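Zandstead Match Ball Training Set
Home > Football > Club equipment > Balls and sets

The Zandstead set is made for amateur clubs and school teams who train several evenings in the week and need balls that behave the same from first minute to last. You receive 16 footballs in size 5, one carrying sack and a hand pump with 6 spare needles.

The cover is stitched by machine and glued along the seams, so the ball takes up little water on a wet pitch. Our testers from the Prirkano youth league played with it from February until the end of their season, also on artificial grass, and they were content with the bounce. Goalkeepers told us that the grip is good with gloves – without gloves it is a bit smooth in the first days.

Size: 5
Balls in set: 16
Panels per ball: 34
Bladder: butyl
Colours: white with blue, white with red
Delivery: balls come not inflated

Before the first use, please inflate each ball slowly and let it rest one night. Do not use a compressor from a petrol station. The valve should get a drop of silicone oil before the needle goes in, otherwise it can be damaged and the guarantee does not cover this.

Price for the set is 540 euro including tax. Clubs who order a second set in the same season can ask for the Pawlak club discount at the checkout. Printing of the club name is possible, but printed balls can not be returned. 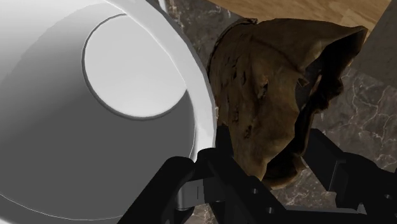 Large white bowl, seen from above

Often ordered together with this set: Hondimach training bibs, Hondimach marker cones, Zandstead ball trolley.

Delivery time is normally one week. For islands and mountain addresses it can be longer – please write to us before you order.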